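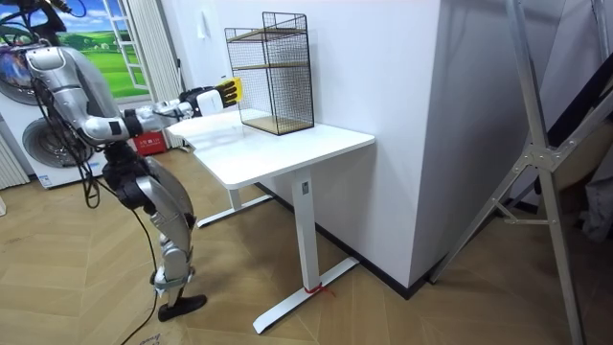

Stimham opens its small-space snack corner

7th July – by the Stimham shop team
2 min read

I've wanted to write this one for ages! Our new snack corner display is up at the Mivgate store, and it's the simplest thing we've ever put together. A white desk, a black wire-mesh shelf with pale wooden boards, a yellow basket, some fruit. I love it.

The idea came out of our spring survey, where 518 customers told us what bugs them most in a small kitchen. Counter clutter won by a mile, and fruit got blamed a lot (bananas especially).

So we put the basket in front of the shelf, with a banana along the bottom and a round red fruit on top. You can pull it forward when you want a snack, then push it back when you need the space.
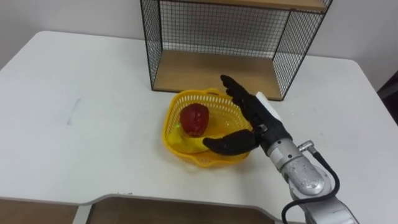

Egilsson, our shelving partner, told us that open mesh is what small-kitchen shoppers keep asking for – they like to see what they've got before it goes soft.

I'm a take-it-all-out person myself. Empty basket, apple and banana on the table, quick wipe, everything back in.
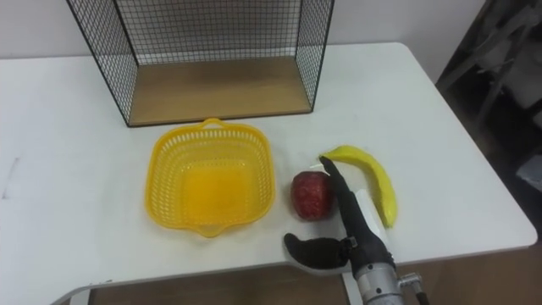 One early visitor wondered if the same setup would work for mail and keys, and I'd say go for it!

The display stays up until October. The first 200 visitors get a Sumovow storage guide, free at the front desk.

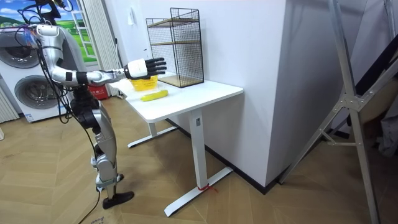

The yellow basket on the white desk, with the mesh shelf behind. Mivgate store.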